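발표 메모 (말로 할 것, 읽지 말 것)

안녕하세요, 저는 포도라 마을도서관에서 저녁 낭독 모임을 꾸리고 있어요. 시간은 15분 받았는데 제가 말이 좀 많아서, 넘치면 손 흔들어 주세요!

시작은 8월이었어요. 에어컨 고장 난 열람실에서 여섯 명이 부채질하면서 단편 하나를 돌아가며 읽었죠. 다들 목이 쉬었는데 아무도 집에 안 가더라고요. (여기서 잠깐 쉬기. 물 마시기.)

처음에 제가 크게 착각한 게 있어요. 잘 읽는 사람이 읽어야 한다고 생각했거든요. 그래서 휠랴 다으델렌 씨한테만 자꾸 부탁했어요, 목소리가 정말 좋으시니까. 그런데 두 달쯤 지나니까 나머지 분들이 그냥 청중이 돼 버린 거예요. 그다음부터는 한 사람이 한 쪽씩, 더듬어도 그대로 가기로 했습니다. 넘기고 싶으면 옆 사람한테 책을 밀면 돼요. 말 안 해도 되고요.

책 고르는 얘기. 300쪽 넘는 건 두 번 해 보고 접었어요. 중간에 한 번 빠지면 못 따라오시더라고요. 지금은 단편이랑 편지글, 가끔 희곡. 희곡은 꼭 해 보세요, 진짜 재밌어요! 타르크 외즈칸 씨가 하녀 역을 맡은 날은 옆방에서 문을 두드렸을 정도예요.

(시계 보기. 11분 넘었으면 희곡 얘기 줄이기.)

쉬는 시간은 꼭 길게 잡으세요. 저희는 절반 읽고 차를 마시는데, 책 얘기는 거의 다 그때 나와요.
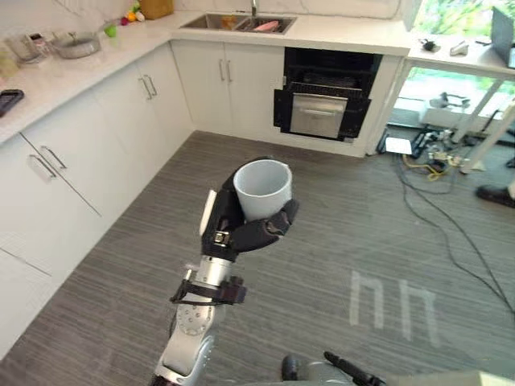 시메나 폰세 씨가 결말이 마음에 안 든다고 한마디 하셨다가 그날 후반부 낭독이 통째로 날아간 적도 있어요. 저는 그런 날이 더 좋았습니다. 다음 주에 이어 읽으면 되니까요.

마르카우 쪽에서도 비슷한 모임을 준비 중이라고 들었어요. 낭독 목록 필요하신 분은 끝나고 저한테 오세요, 대략 한 장짜리로 뽑아 왔습니다. 질문 받을게요.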